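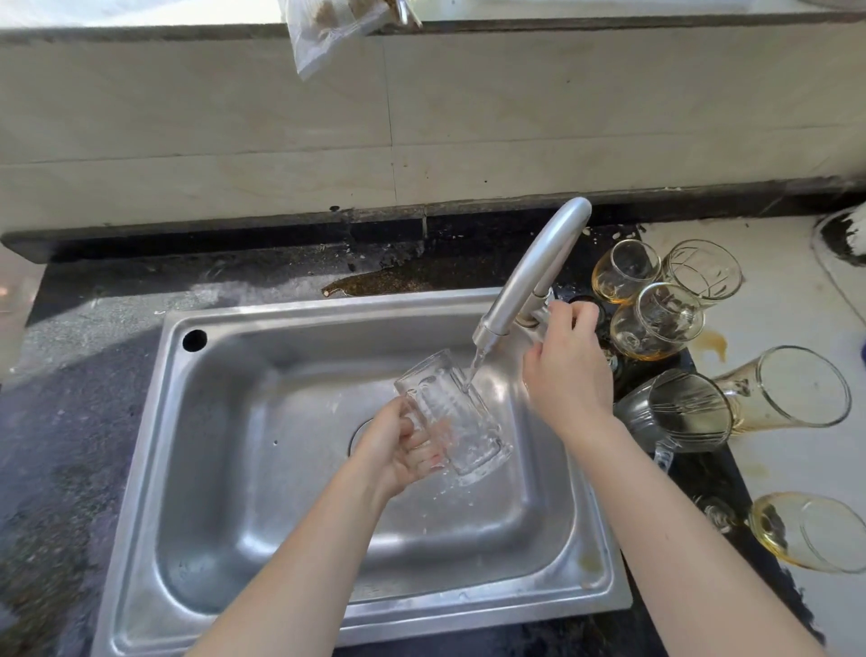
Ticket 271 - Exhibit upload rejected, small claims e-filing
Opened by Danang Hidayat, tenant side, Stetness filing portal. The deposit claim went through but the exhibits did not. The landlord, Delaunay Rentals, kept part of the deposit for "sink damage," so the kitchen photos matter. Exhibit C shows the steel basin with the faucet running and a small brownish stain on the right inner edge of the rim. The portal returns "Attachment not accepted" and no code.

Reply, Volodymyr Nazarenko, filing support: Please confirm file type and total size. The limit is 16 files per claim.

Danang: 15 files, all PDF, 47 MB together. Tried two browsers, same message.
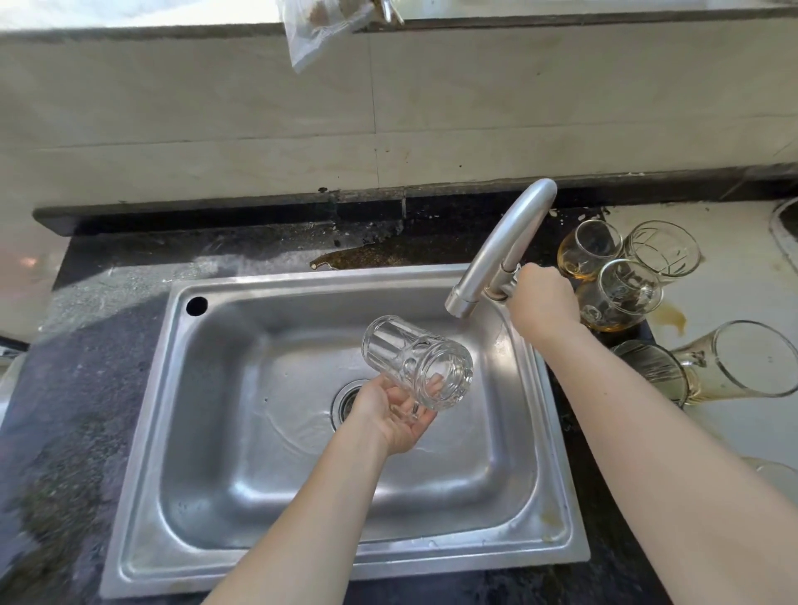 Volodymyr: Size is under the limit. I checked the log and the rejection comes from the exhibit labels. The court wants one letter per file, and your lease and the Fivoneck inspection report are both marked B. Relabel the report, move the later letters down by one, and update the exhibit list to match.

Danang: Relabeled and sent again at 4:10 p.m. Accepted, but the claim still says "Incomplete."

Volodymyr: That is the proof of service - it is a separate form, filed after the landlord has been served. Your filing date stays the same.

Status: exhibits resolved. Left open for proof of service.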